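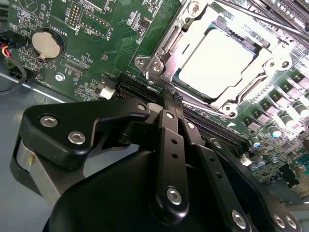

Processor in its socket on a desktop motherboard.

A rainfall record pulled from the mud of Stustovow Lagoon suggests that the wet years everyone in the district remembers as normal were a fairly generous exception, according to a paper released by the Nesbridge Institute.

The record runs for 1,502 years and was put together from 12 sediment cores, the longest of which reached the age it did by being left entirely alone at the bottom of a lagoon with very little to recommend it. There is no boat ramp. The fishing is poor. Lead author Anselmo Mosquera described it as "the best site I have ever worked on", and went on to mention the leeches.

Mosquera's group measured the thickness and grain size of the annual layers, then used pollen and charcoal to work out what had been growing nearby and how often it burned. Coarse layers were read as years of heavy runoff, fine dark ones as years when not much happened. The old water licences for the district were drawn up during a run of coarse ones.

The longest dry spell in the cores lasted 25 years. Locals who have been calling the most recent one the worst in history may wish to sit down, as it ranks fifth.

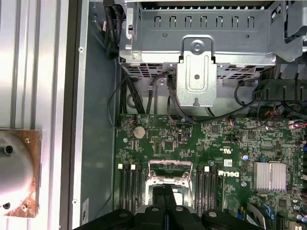
None of this settles the argument over how much of the recent warming shows up in the lagoon, although both sides of that argument had claimed the paper as their own by lunchtime. The authors say the cores record rainfall and are a poor guide to temperature. This appears in the abstract, again in the introduction and once more under a heading that reads "Limitations".

The dating drew most of the questions from reviewers. Radiocarbon ages were fed through Zein, the institute's own age-modelling program, and the first run placed a layer containing pine pollen from a plantation well before anybody had planted one. The fault was traced to a single contaminated twig. With the twig removed, the pines moved back to where the forestry records say they belong, and the supplementary material now includes a paragraph on twigs.

A second group had earlier published a shorter record from a swamp near Gumdale that disagrees with the lagoon for most of one century. Mosquera's paper puts the mismatch down to local storms, which can soak one catchment and miss its neighbour. The Gumdale authors have suggested, in a reply of some length, that it could also be put down to the lagoon.

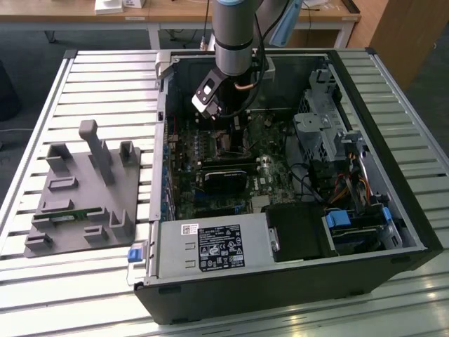
Page last updated: January 27, 2021

Both groups have agreed to date a shared set of samples, with results due in May. The labs won't be told which swamp the mud came from, an arrangement both sides claim to have proposed.

The regional water authority said it would consider the findings when it next reviews its storage plan, a document that currently defines a severe drought as one lasting 5 years. A spokesman said the figure had been chosen after careful study of the available rain gauges.

The full layer counts and charcoal data can be downloaded from the institute's website. The leeches are covered in the field notes.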